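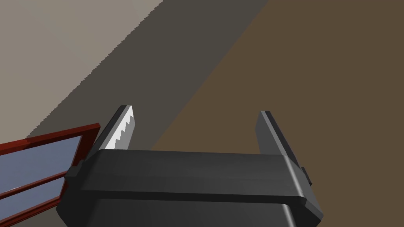 ## 4. Getting the wrist view right in the simulator

OK, so by now you should have the Skatdale gripper model loaded and the arm homing without any red text in the console. If you still get the "missing mesh" complaint, go back to section 3 and fix your folder path. I skipped that once and lost a whole evening to it.

This section is all about the wrist camera. I do this part in simulation before I touch the real arm on my bench, and I'd really like you to do the same, even if you're itching to plug things in (I know, I was too!). Eusebio Guzmán, who shares the Tondivow workshop with me, went straight to hardware in July and put a fingertip through a drawer front. It was my drawer.

### What you need open

- The Yupanqui scene file, version 2 or later
- The viewer window, set to the wrist camera
- The joint panel, docked wherever you like it
- Something to write numbers on. I use masking tape on the edge of my monitor.

### Steps

1. Load the scene and hit **Reset**. The arm goes to its home pose and the gripper opens all the way.

2. In the viewer, pick **Wrist** from the camera menu. You're looking along the fingers from behind, so the gripper body sits at the bottom of the view and the fingers point away from you.

3. Type `open 100` in the command box. That's fully open on my scale, where 0 is closed. If the fingers close instead, your sign is flipped. Change `finger_dir` from 1 to -1 in the config, save, and reset again.

4. Check that you can see both fingertips. If the body hides them, raise the camera mount value a little at a time. I ended up at 43, and my printed bracket matches that, so if you're using my bracket just type in 43 and move on.

5. Jog the wrist joint slowly in both directions. The background should swing by while the gripper stays put on your screen. If the gripper wanders around in its own camera view, the camera is attached to the wrong link. It belongs on the palm link. The forearm link has nearly the same name in the list and I've picked it by mistake more times than I'd like to admit.

6. Tick **Show ray** in the view options, then aim the gripper down at the big flat surface.

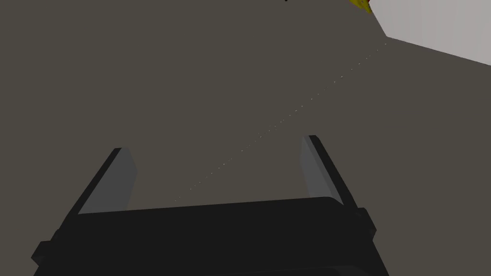

*Fig. 4-2. Wrist view with the fingers open. Look for the faint dotted line starting between them.*

7. Find the ray. It's made of tiny pale dots and it's really easy to miss on a dark surface, so turn your screen brightness up if you have to. You want it to start in the gap between the fingers. If yours starts off to one side, fix `ray_origin` before you do anything else, or every reach you try later on will be off by the same amount.

8. Jog the wrist again and keep an eye on where the dots start. They should stay in the gap.

9. Save the pose as `wrist_check`. Section 5 loads it by that name, so spelling counts.

> **Note:** The view may look tilted compared to the joint panel picture. Mine usually does, and I leave it alone. You only need to worry if the tilt changes when you haven't moved a joint.

> **Note:** Don't go hunting for fancy textures. I keep everything in plain flat colors because my laptop is old and the fan sounds like a hair dryer as it is. Pretty surfaces won't change any of the numbers here.

> **Caution:** Keep the speed slider at 13 or lower the first time you play `wrist_check` on the real arm. Keep your other hand on the stop switch, and get your coffee off the bench.

> **Caution:** Never copy `finger_dir` over to the hardware config without testing it on the real gripper with nothing in its way. My motor was wired the opposite way from the model, and the first "open" I sent was a very firm close.

### If it still looks wrong

**Black viewer window.** The camera is inside the palm. Bump the mount value up and reset.

**Dots flicker on and off.** Turn off smoothing in the view options. I haven't figured out why that helps, but it has fixed it every time on both of my machines.

**Jogging feels laggy.** Close the second viewer. The Zudville launcher likes to open two of them and they fight over the graphics card. There's a checkbox for it under **Startup**, and it needs a restart to stick.

Once `wrist_check` loads cleanly after a restart, go on to section 5 and we'll do some slow reaches.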